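Sandwich club, week whatever this is

Jan 24, 2022 – posted by the one who brings the biscuits

Reading time: 5 min

So I promised an update on the robotics club back in November and then didn't write one, mostly because I was spending every spare evening at the robotics club. Sorry! A few of you have emailed to ask whether we ever got past the "arguing about the name" stage. We did. We're called Zulu now, for reasons that made sense at the time (it was last on the list and everyone was hungry), and we've entered the breakfast challenge at the Stisville student build day.

The challenge is lovely and simple on paper. A gripper has to put together a plate of food on an ordinary table with ordinary kitchen things on it. You get marked on the plate at the end, on how much of the table you disturbed getting there, and on a write-up, which has to be under 4,000 words including the bits in the appendix that people like to hide things in. Our rival lot, Vendano, went for the drinks round. I was jealous of them for one evening and then I thought about liquid and stopped being jealous.

We're teaching ours by demonstration. One of us holds the gripper and does the job by hand, again and again, and the recordings go off to be learned from. I'd assumed that would be the easy part, you know, I've been making sandwiches since I was six. But making one with two fingers that only open and close is a different sport. You can't pinch a leaf and tuck it under with your thumb. You don't have a thumb! You find yourself doing this slow, careful scoop from the side like someone rescuing a moth.

The padding on the fingers has been the big talking point. We spent ages on the pads before anything else, and I still think the orange ones are the best thing we've done. They give a bit. The first ones we tried were much too hard and everything they picked up came away with a dent in it, and the marking sheet does mention dents (it says "visible damage to food items", but we all know it means dents).

Bread is a nightmare, by the way. Sliced white is soft when you open the bag and by the end of the session it's gone stiff at the edges, so the first recordings and the last ones are practically of two different foods. We had a long conversation about whether to keep swapping in new slices or let it go stale on purpose so the thing learns both. I was on team stale. I lost, then three days later we quietly started doing it my way anyway, and I have been very gracious about this – ask anyone. 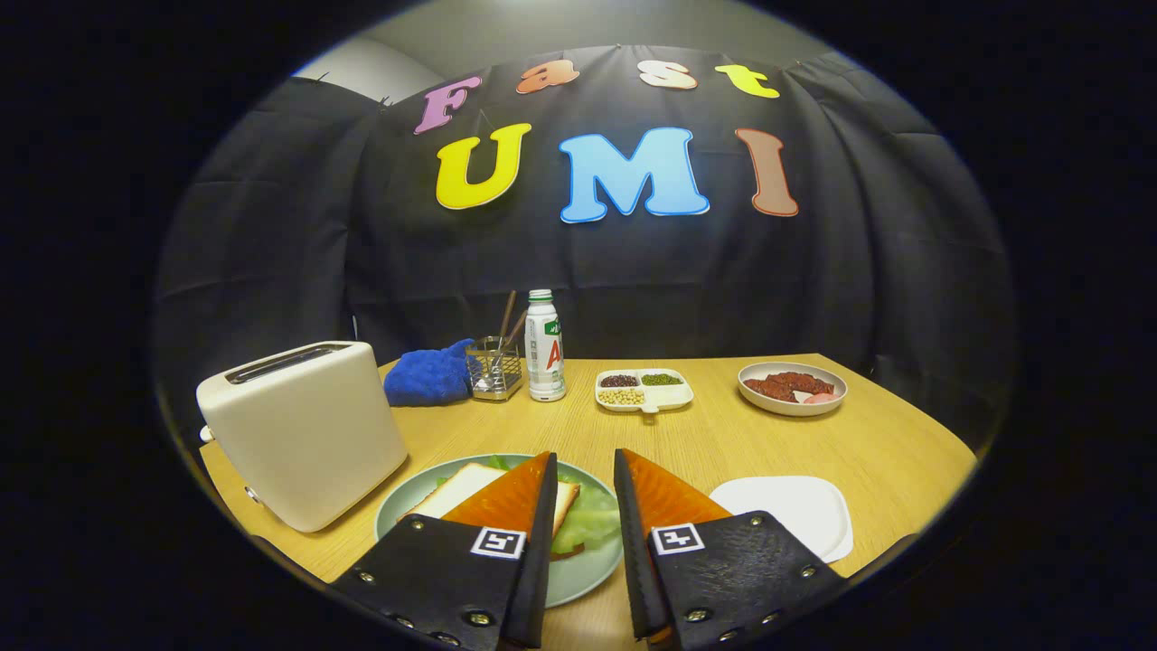

Filed under: Club nights, Grippers, Things on toast

The lettuce is my department. I started out hating it and I've come round completely. It's floppy and every leaf is a different shape, so you can't cheat by learning one movement and repeating it, and if you get it under the tips at the right angle it sort of folds itself up and comes along with you. It's the most satisfying thing in the whole set-up. I said that out loud and got some looks.

What we argue about most is clutter. The rules say the table has to look like a real one, with other things left standing on it, and it's up to each team how brave they want to be. We've gone fairly brave. There's the cream toaster, right up close to the green plate, and a blue fuzzy oven mitt behind it, and a wire holder with chopsticks in, and then further over the white dish with the beans in its compartments and a bowl of sliced meat. My view is that if you practise on a tidy table you get a robot that can only cope with tidy tables, and I have never met a tidy table in my life. The opposing view is that I'm not the one who has to pick up the soybeans. Fair.

The dish is a good one for testing, though. Three lots of beans, all different sizes, and if you so much as brush the side of it with a finger you hear them shift. It's a better alarm than anything we could have wired up. We've got quite superstitious about that little rattle.

I've been keeping the log, so here's where we'd got to as of the last session. We set ourselves a target of 200 good demonstrations before we'd let ourselves train anything serious, and we're on 107. Good means the bread ends up where it should, no tipping, no going back for a second grab, no talking the demonstrator through it from across the room (that last one is aimed at a particular person and they know). We throw out more than I expected. I thought a slightly wobbly run would be fine, but if you leave the wobbles in, it learns the wobbles, and then you've got a machine that hesitates over the lettuce exactly the way I do. I've watched it happen with our early practice set and it was like seeing a video of yourself dancing.

Also, your wrist gets tired! I hadn't thought of that at all. You can do a decent run of them before you start drooping, and the drooping shows in the recordings, so now we swap over after every batch and whoever's resting does the log. It's made the whole evening more sociable. The tea is better too, because there's always somebody free to make it.

Still on the list before the build day:

- get to 200 (obviously)
- try it with brown bread
- move the empty square plate somewhere else between batches, we keep forgetting
- practise starting from the other side of the table
- finish the write-up, or start it
- find out if Trolesell do the same pads in a bigger size

If anyone reading has done the Stisville thing before, please tell me how strict they are about the clutter being "undisturbed". Does a chopstick leaning a different way count? We had a vote and it came out even, so for the moment we're treating it as a foul and everyone's a bit cross about it.

Next club night I'm going to try doing a whole batch left-handed. I'll let you know how the lettuce takes it.

Recent posts

Why we stopped using the hard pads
Vendano 2, Zulu 0: the practice round
A very long post about gaffer tape
How I got talked into joining a robotics club
Biscuits, ranked by how badly they crumble on a keyboard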